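Datasets > Tabletop > Osholm Fruit and Plate

# Osholm Fruit and Plate
December, by the Osholm maintainer

My little collection of fruit going onto plates!

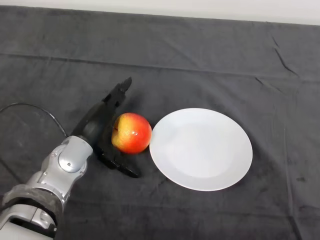
Matheson wrote in to ask whether the cloth could be ironed between sessions, and would I please think about it before the next batch. Fair point (I did think about it), but I'm leaving the creases in, lint too. Kitchens have both.

## What you get

- 1190 clips, 40 per folder, last folder short
- apples, mostly the red and yellow kind
- a round white plate and a dark gray cloth

## Known problems

Folder 9 has 2 clips with the wrong fruit label. I'll fix those in the next version, promise! Bruised apples carry the same label as good ones, so check before you sort by ripeness.

Contact: Osholm issues page | Back to top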